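Berwyn Nicholas has written jokes for other people's cartoons for 28 years, and he'd like it known that the pig was his. "The pig in *Howells* had one line per episode," he says. "I fought for that line. It was usually 'No.'"

These days he runs the writers' room at Drerley, where a season of *Brallmont* goes from outline to locked script in 4 months. Eun-seong Gil, the story editor, puts the number of pitched gags per episode at 400. "We keep maybe a dozen," she says. "Berwyn remembers the other ones at lunch."

Both of them distrust a script that reads well. "If it's funny on the page, an actor has to get out of its way," Gil says. Nicholas once cut a two-page speech down to a cough, and the cough got the biggest laugh of the season. He is still a little hurt.

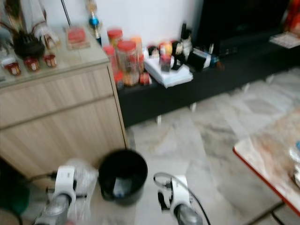

*A black bucket on a marble living room floor.*

Next up is *Osus*, a feature about a lighthouse that hates boats. The draft is on version nine. "Version three was better," Gil says. Nicholas says the lighthouse needs a pig.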